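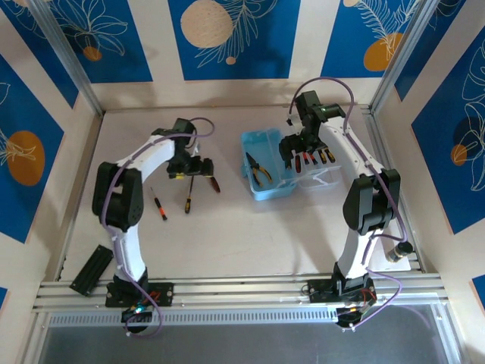 May, mixing notebook, late evening

Picked the Bristis tape back up tonight after leaving it alone for far too long (my ears were shot, and I think Elikem's were too). We're at 11 songs now, down from the pile we started with, and I'm pretty happy with the order except for the stretch in the middle where two slow ones sit back to back. Elikem Tetteh wants to keep them together and I sort of see it, they share that same sleepy organ sound, but I nodded off a little on the second one, so we'll have to talk!

Most of the session went to "Kondham." The vocal was fighting the snare the whole way through the hook, so I pulled the snare down 2 dB and rolled a bit of the top off it, and then the whole thing opened up and I got to hear the little harmony Elikem tucks in behind "Agbenyega," which I'd completely forgotten we recorded. Lovely take. Please leave it dry, whoever opens this next.

"Undo" is still running at around 189 seconds and it feels long to me. Tried cutting the second verse in half, hated it, put it back. Then tried starting straight on the chorus, and that one I liked a lot, so it's saved as mix 28 (yes, 28, I know). The old intro is muted but still in the session if anybody misses it.

Still to do: breaths on the last song, a rough bounce for the car, and ask Elikem about the skit. I'd drop it.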